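# Sofas and cushions: your questions answered 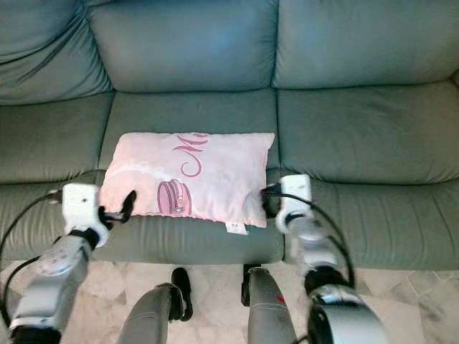
*The pink "M" pillow on the three-seater, middle seat.*

Hello, and thank you for stopping by! I'm Mirjam Frei, and I look after the letters and emails that come in to Rumow about leather sofas and the cushions people like to put on them. The same handful of questions turn up again and again, so I've gathered them on one page, with the answers I'd give you if you rang me up (which you're still very welcome to do, any time before 4 in the afternoon).

## My back cushions look puffy at the top and flat at the bottom. Have I broken them?

Not at all, please don't worry. The filling in a plump back cushion drifts about with use, and soft creases near the top are part of the bargain with leather. Take hold of the cushion by its two upper corners, give it a good shake if it comes off, or pat it firmly from the sides if it doesn't, and work your way down. Once a week is plenty in most homes -- ours gets it rather more often, as the dog has opinions.

## Are creases and small scuffs on the seats a fault?

Nearly always they're just wear. The front roll of a seat takes the most punishment, and you'll often find folds there and a few light scuffs further back. A split seam or a patch where the colour is coming away is another matter, so do send us a note if you find one of those.

## What should I clean the leather with?

A soft dry cloth for dust, and for anything stickier a cloth wrung out in lukewarm water. Wipe with long light strokes and dry it straight afterwards. Please keep away from washing-up liquid, baby wipes and furniture polish, however nice they smell! The seams between the cushions collect crumbs like nobody's business, and the narrow nozzle on the vacuum cleaner is your friend.

## Does a pink pillow go with a grey-green sofa?

I get asked this more than you'd think, and my answer is a cheerful yes. Muted teal-grey is a very forgiving colour. A pale blush sits gently on it, and a bit of magenta, like the curly letter and the handbag on the pillow at the top of the page, gives the eye somewhere to land. If you'd like something quieter, try oatmeal or a soft mustard.

## Where is the best place to put a single pillow?

Wherever you'll lean on it! If it's for show, though, I like it propped upright against the middle back cushion, with any letter or picture the right way up. Lying flat on the seat is fine for an afternoon nap, but flat pillows do tend to get sat on.

## How do I wash a pillow with a printed letter on it?

Look for the little fabric tag in the seam first and follow what it says, even if it contradicts me. If the tag has faded beyond reading, I take the cover off (where there's a zip), turn it inside out and wash it cool with a gentle liquid. Dry it flat and never iron over the print. Where there's no zip, sponge the mark lightly and leave the rest alone.

## Will the colour of a pillow rub off on the leather?

Pale fabrics rarely give any trouble. Dark or very bright ones can, particularly when they're new, so rub the fabric with a damp white cloth before you put it down. If the cloth comes up coloured, give the cover a wash and test it again.

## Can I order a pillow with my own initial?

You can, through the Lovuvlow range. There are 23 letters in stock at the moment and the missing ones should be back in February. Allow nine days for delivery, and do tell us which colour you'd like the letter in.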